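Hulia two-finger gripper, narrow fingers — with simulation model
Sold by Stekgate
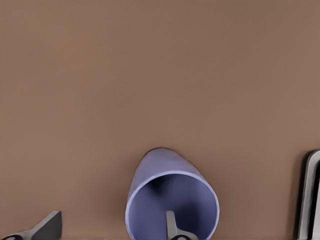
The Hulia is a small parallel gripper for light table work: cups, tubes, boxes, soft packages. We have sold it with the wide fingers since last December. Many customers asked for a finger that can go inside an object, so now there is also the narrow set. Both sets fit the same body and you change them with one key.

What is in the box
Gripper body, 1 piece
Narrow fingers, 1 pair
Cable, hex key, spare screws
Download code for the simulation model

Opening between fingers: 0 to 92 mm with the wide set, a little less with the narrow set (see the drawing in the manual)
Weight with narrow fingers: 592 g
Maximum grip force: 39 N
Supply: 24 V

Trying it before you buy
The simulation model is free for 30 days, also if you have not ordered anything. It has both finger sets, a wrist camera view and a few simple objects, among them a blue cup which you can stand up or lay on its side. We recommend the lying cup as first test. One finger goes into the mouth and the other stays outside, and you will see quickly if your controller keeps the wrist straight when the fingers close.

Please notice that contact in simulation is more forgiving than on the real table. Meron Gashaw, who made the model, advises to start with low force and a slow closing speed, then go up in small steps.

Wide or narrow?
Take the wide set if you mostly pick boxes from outside. Take the narrow set for cups, jars and anything with a rim. The narrow fingers bend more under side load, so they are not good for pushing heavy things. If you are not sure, the second pair costs 49 euro when ordered together with the gripper — later it is the normal spare part price.

Questions about mounting plates and controllers go to Kieran Bunting at our Kellville office. Please write which arm you have and the firmware version.

Page updated 12th August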